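Long overdue thread on the table, for everyone who asked after I posted about oiling it back in October. Get a coffee, I do go on a bit. 1/
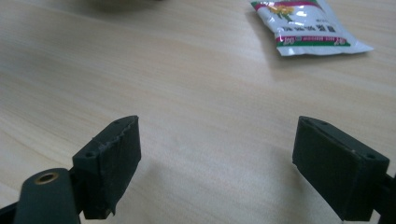 Bucur Home replied that pale wood like mine goes yellow under most oils, and that I'd be better off with a hardwax or leaving it bare and wiping up fast. I've heard this from so many of you now that I figured I'd better lay out what I've tried.

2/ So, the table. It came from Okgate, the secondhand warehouse out past the rail yard, and it cost me 40 dollars plus a very sore back. Somebody had covered the top in a thick shiny varnish the color of weak tea, and I honestly bought it for the legs.

3/ Stripping it took most of a week of evenings. I did one section at a time with the windows open and the radio going, and when the first patch of that light grain came up I called my sister just to tell her (she was very nice about it, considering she was in the middle of dinner!)

4/ Sanding: I started coarse, worked up slowly, and always went along the grain, end to end. The one time I got impatient and went across it, I spent the whole next evening getting the scratches out again. Vacuum between grits, then a barely damp cloth, then let it dry before you touch it.

5/ Then the oil. I used Truso on a test strip underneath, the clear one, and left it 21 days before deciding. It did warm up a little, so Bucur Home has a point. On the underside I don't mind it one bit. On top I wanted to keep that creamy color, so I held off.

6/ What I ended up with is Drodunano, a soap finish. You mix the flakes in hot water, let it cool to a sort of loose pudding, rub it in, and wipe off the extra. I gave it 2 coats to start and I do a quick one whenever the top starts feeling rough under my hand.

7/ Is it tougher than varnish? Goodness, no. Red wine will mark it and so will a wet pan. But a light rub with a fine pad and more soap takes most things out, and I would much rather do that than strip the whole top again.

8/ A few of you asked about crumbs and sticky hands. Cool water, soft cloth, along the grain, dry it right after. I keep the spray cleaners away from it completely, even the gentle ones, and we use placemats for anything with tomato in it.

9/ Chairs are next, and they have the same tea-colored varnish, with spindles. So many spindles. If you have a good way of getting stripper out of the little grooves, please send it my way before I start on the first one.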